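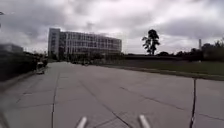 *Slab paving with straight joints, and a jagged crack near the grass edge.*

# Joints and cracks in outdoor concrete

Notes for walks, patios, shed floors and driveways. Garage floors with a coating are on a separate page.

## Joint or crack

A joint is a straight line put in on purpose. A crack wanders. The repair materials overlap but the preparation does not, so sort out which one you have before buying anything.

Three kinds of joint turn up around a house:

- **Control joint.** A groove cut or tooled partway through the slab. The concrete is meant to crack at the bottom of the groove, out of sight.
- **Expansion joint.** A full-depth gap, usually with a strip of fiberboard or foam in it. Found where a walk meets a foundation, a step or a driveway.
- **Construction joint.** The line where one pour stopped and the next one started. Treat it as a control joint unless the two sides have separated.

Never pack a full-depth expansion joint with mortar. The slabs push against the mortar in July and the edges spall. Old mortar in such a joint should come out, even if it looks sound.

## Checking whether a crack is moving

1. Brush the crack clean and draw a pencil line square across it at two places.
2. Measure the width at each line with a feeler gauge or a set of drill bits used shank-first. Write the width on masking tape indoors, not on the slab.
3. Lay a straightedge across and look for a step between the two sides.
4. Measure again in the opposite season, at the same time of day. Early morning is best, before the sun has reached the slab.

A crack that changes width needs a flexible sealant. A crack that holds its width can take a rigid patch, though a flexible one does no harm. A step that grows between readings means the ground under one side is settling, and surface filling will only hide it for a while. Look first at downspouts and at soil that slopes toward the slab.

## Cleaning out

Most failed repairs that get blamed on the sealant were put over dirt.

- Pull weeds with the root when the soil is damp. Cut stems come back through soft filler.
- Rake the joint with an old flat screwdriver or a hooked scraper. A painter's five-in-one tool works for shallow grooves.
- Scrub the side walls with a narrow wire brush. The walls are what the sealant sticks to.
- Vacuum with a crevice nozzle. A leaf blower is faster but throws grit on the neighboring joint you have just cleaned.
- If you use a pressure washer, allow a full dry day afterward, more in the shade.

Wear eye protection for the wire brush. For grinding or sawing, wear a respirator rated for silica dust and keep the blade wet. Dry cutting next to an open window puts dust through the whole house.

## Backer rod

Backer rod is a round foam cord pressed into the joint ahead of the sealant. It sets the depth and keeps the sealant from sticking to the bottom. Sealant bonded to both walls and the bottom cannot stretch evenly and tears early.

Buy rod one size wider than the gap so it stays put by friction. Push it down with a blunt tool – a putty knife will slice it. Closed-cell rod is the usual choice outdoors. If you nick it, cut out the nicked length and butt in a new piece; gas from damaged foam can raise bubbles in the bead.

For a shallow groove with no room for rod, lay a strip of bond-breaker tape along the bottom.

## How much sealant to buy

Multiply length by width by depth, all in inches. One standard 10-ounce cartridge holds 18 cubic inches.

Worked figures for the long joint on the Quezada driveway:

| Item | Value |
|---|---|
| Joint length | 63 ft |
| Length in inches | 756 in |
| Width | 1/4 in |
| Sealant depth over rod | 1/4 in |
| Volume | 47.25 cu in |
| Cartridges (volume divided by 18) | 2.6 |
| Buy | 3 |

Widths are seldom even along a line that long. Measure at both ends and in the middle, and use the widest reading.

In joints wider than half an inch, sealant depth should be half the width. Check the label for the minimum, as self-leveling types often call for more than the gunned ones.

## Filling a joint

1. Work when the slab is dry and rain is not expected within the cure time on the cartridge.
2. Plug the open ends of the joint before using self-leveling sealant. It will run out onto the lawn. A scrap of rod or a pinch of non-sag sealant is enough.
3. Cut the nozzle slightly narrower than the gap and at a slant.
4. Fill from the bottom up, pulling the gun backward at a steady speed.
5. Stop just below the surface. A bead that stands above the slab gets scuffed by shoes and lifted by snow shovels.
6. Tool non-sag sealant with a wetted spoon or a rounded stick. Leave self-leveling sealant alone.

On a sloped walk use the non-sag type throughout. Self-leveling sealant moves downhill even on grades the eye misses. Set a marble on the slab if unsure.

Masking tape along both edges gives a clean line. Take it off while the bead is still wet.

## Filling a crack

Hairline cracks that can't be entered with the tip of a knife are best left alone, or flooded with a thin penetrating filler if water is standing in them.

Wider ones:

- Knock off loose edges with a cold chisel. Undercut the sides slightly if a cement patch is going in, so the patch is wider at the bottom than at the top.
- Dampen the concrete for cement patches. Keep it dry for polyurethane and epoxy.
- Fill deep cracks with dry sand to within half an inch of the surface, then seal over the sand.
- Scatter fine dry sand on fresh gray sealant to dull the shine. Press lightly with a gloved hand and sweep off the extra the next day.

Color match is poor on old concrete whatever the label says. Try a short length in a corner and let it cure before judging. Limestone gray is usually closer to a weathered slab than the one sold as concrete gray.

## Tools and storage

A dripless caulk gun with a 12:1 thrust ratio or better handles thick sealant without wrist pain. The cheap ratchet guns are fine for painter's caulk only.

Opened cartridges: push a long coated screw into the nozzle, wrap the tip in plastic and stand it upright. Polyurethane kept this way is usable for a week or two. After that the plug of cured material reaches back into the tube, and cutting the nozzle shorter gains little.

Clean uncured sealant off tools with mineral spirits. Lay used rags flat outside to dry before throwing them away.

## Yearly check

- Walk every joint after the last frost, with a stiff broom.
- Press the bead with a thumb at a few places. Hard and brittle means replace it.
- Look for a dark line along one wall of the joint, where the sealant has let go.
- Edge the grass back from the slab so water can leave.
- Use sand for grip in the first winter after a pour. Deicer on new concrete flakes the surface.

*Spoon tip and sand-scatter tip from Emiliano Aguirre.*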